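Flesbridge issues wet-work code for manipulator benches

Wed 5 March

The Flesbridge test centre has published a code of practice for robot arms working with water on open benches. It applies to all cells at the Skevthorpe site and replaces the one-page notice that had been in use there. The new document has 21 clauses, three of which are mandatory from the first day. The remainder take effect once each cell has been inspected.

The code was drafted by Pei-shan Lam, who leads bench safety at the centre. A draft went out to cell operators in January and drew 127 comments, most of them on gripper pads and on the wording of the spill clause. "Operators wanted to know what counts as a spill and what counts as a normal drip," said Lam. "The first draft did not tell them."

The mandatory clauses deal with containment, finger pads and stopping the arm. Standing water must be held in a rimmed tray, bowl or basin. Pads must be checked for wear before a wet session and again after it. An operator must be able to reach the stop control without leaning over the bench.

Dishwashing tasks are covered in a separate annex, which lists the permitted items: trays, bowls, plates and two-layer scouring sponges.

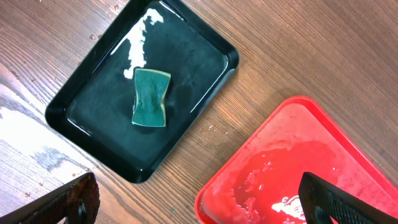
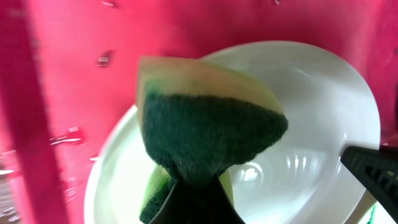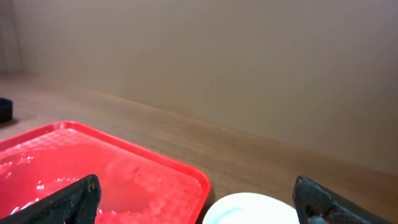 Black gripper fingers at work among wet kitchen items.

What changes for operators

Drops on the bench top outside a container no longer stop a session by themselves. They are to be wiped up at the next pause and entered in the cell log. A continuous run of water towards the bench edge is still a stop condition - the arm is parked, the bench dried and the session restarted from the checklist.

Sponges are treated as a source of water in their own right. When a gripper carries one between containers, the path must stay over the bench and clear of any connector or cable joint. The closing force has to be set for a wet sponge and recorded before the first grasp.

Pads with scuffs may stay in service if the grip surface is sound. Pads that have lifted from the finger must be replaced. The code gives no fixed replacement interval, a point raised by the Massawe group, which runs cells at Skevthorpe and had asked for one. Lam said the wear records were too thin to support a figure.

Inspections start with the Massawe cells and then move to those operated by Flatell. The centre expects to complete them in 12 weeks. Cells that have not been inspected may carry on with wet work under the mandatory clauses.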